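Minutes, linens and rooms meeting
Thursday, August 19, 2021
Held in the back bedroom, Gebremichael house. Started late, no agenda printed.

**1. Last minutes**

Read out fast. One fix: the towels were ordered from Triller, not Puner. Passed.

**2. Bedding count and what to keep**

Closet on the landing is full again. Sheets from the old house still mixed in with ours. Agreed to sort by bed size first and worry about color later. Anything with a hole bigger than a thumb goes to rags. Small holes can be mended if somebody will really do it, otherwise rags too.

Long talk about pillows. Flat ones out. Two people want to keep the flat ones for reading in bed. Left it at one spare per room, rest go.

Quilted pads: air them on the line before they go back on. Not in the dryer on high, last time the stitching puckered.

**3. Printed fabric for the throws**

Orange with the black roses. Some like it a lot, some think it is too much for a small room. Tried it over the bed so everyone could see the color against the pink. Arguments for: cheerful, hides coffee, already paid for. Against: it creases if you look at it, and the black might run in the first wash.
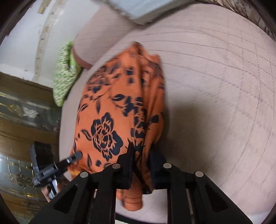 Question of which way the print should go came up twice. Decided stems toward the foot of the bed, and no more discussion on that. Hem by machine, plain black thread, narrow. No fringe. The fringe people asked for their objection to be written down, so it is.

Wash a scrap first, cold, with an old white sock. If the sock comes out gray we do the whole lot with vinegar and try again. If it still runs, it gets used as curtain lining and we go back to the Jotarier samples.

Pillow covers to match? Voted no. The green pillows with the white pattern stay as they are, pink ones too. Enough going on.

**4. Money**

Budget for the year was 2000. Spent so far on linens is 300, not counting the thread and the zippers, receipts for those are in somebodys coat. Please find them. Set aside 100 for mending supplies and new pillow protectors. Puner quote for mattress covers came in too high, asked them for a price without the zip.

**5. Storage**

Shelf labels fell off in the heat. Use the tie-on kind. Flat sheets left side, fitted right side, blankets on top where they have always been. Stop putting the iceing sugar box up there, it is not a pantry.

Vacuum bags: 28 left in the drawer. Good for winter blankets. Not for the wool ones, they came out in January looking like cardboard.

Moth stuff: cedar yes, mothballs no. Half the house gets a headache.

**6. Back bedroom**

Wall behind the bed needs a wipe down, and a touch up once we know where the leftover white paint went. Check the garage. Bed to be pulled out a hand's width so the sheets can be tucked without skinning knuckles. Lamp still wobbles.

Somebody asked if guests could strip their own beds. Yes, put a note on the door. Polite one this time.

**7. Other**

- Ironing board cover is scorched, replace
- Triller delivery slot is mornings only now, someone has to be in
- Sewing scissors have been used on cardboard again. Hide them
- Lost: one fitted sheet, blue, double. Check under beds

**To do before next meeting**

- scrap wash test on the orange
- call Puner re no-zip price
- sort landing closet, rags in the gray bin
- find paint
- find receipts
- cut and pin first throw, hem only after the test is back

Next meeting same room, date to be set once the holiday people are back. Closed when the dog needed out.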